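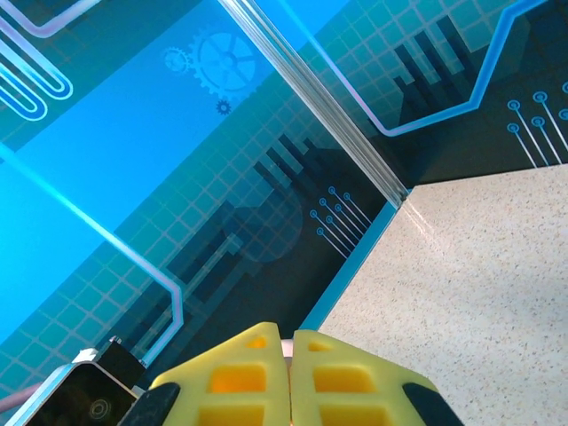 Review: Okar Laminate Countertop Care Kit

Issued 22/02/2023 by the Holtisano Household Products Review

The Okar kit is sold for the routine care of laminate and sealed stone-look countertops. It contains a bottle of concentrated cleaner, a smaller bottle of finishing polish, a flat scraper, and 2 cloths. The maker states that the kit is suitable for kitchens, laundry rooms, and shared work areas. This review covers the cleaner, the polish, the tools, and the printed instructions.

Method of review

The kit was used for 11 days in the staff kitchen of our Bolton office, where the counters are speckled laminate and are in use from early morning. A second kit was kept at the Mirzaei annex and used only on days when the kitchen there was open. Both sites followed the printed directions. Existing products were put away for the length of the review.

Cleaner

The cleaner performed well on everyday marks. Coffee rings, dried soup, and fruit juice came up with one pass of a damp cloth. Cooking oil near the stove required a second pass, and the surface was then rinsed with plain water. Tea stains that had been left overnight were lighter after treatment but could still be seen in daylight.

The dilution instructions call for one capful to a bucket of warm water. The cap has no fill line, and staff at the two sites poured different amounts. At Bolton the stronger mixture left a faint film, which had to be wiped away before food was prepared. A marked cap would correct this. The scent is mild and was gone within the hour.
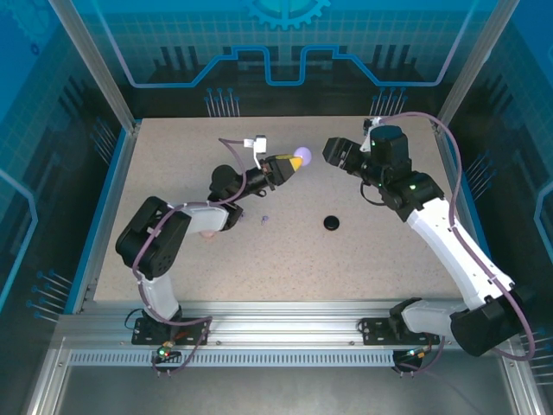

May the cleaner be used on a counter that has already been waxed?
The old wax should be removed first. The cleaner will soften it and leave the surface streaked.

Polish

The polish is the weaker part of the kit. It gives an even shine when applied in a very thin coat and buffed at once. If it is allowed to sit while the rest of the counter is being covered, it dries in patches. We recommend working in short sections, starting at the back wall and moving toward the front edge. The polish should not be used on cutting areas, and the label says so in small print on the reverse. That warning belongs on the front.

Scraper and cloths

The scraper is stiff enough to lift candle wax and dried batter, and it left no scratches on the counters at either site when held flat. The cloths are of fair quality. One began to fray at the hem after repeated washing. Replacement cloths are sold separately.

Instructions

The leaflet is clear on the order of work and on storage. It says little about seams and the strip behind the sink, where water collects and where most laminate damage begins. Readers should dry these areas by hand after each cleaning.

Rating

Cleaner: 3 out of 3
Polish: 1 out of 3
Scraper and cloths: 2 out of 3

The kit is recommended for offices and homes with laminate counters in sound condition. Buyers who do not need a polished finish may prefer to order the cleaner alone, which Okar supplies in the same size bottle.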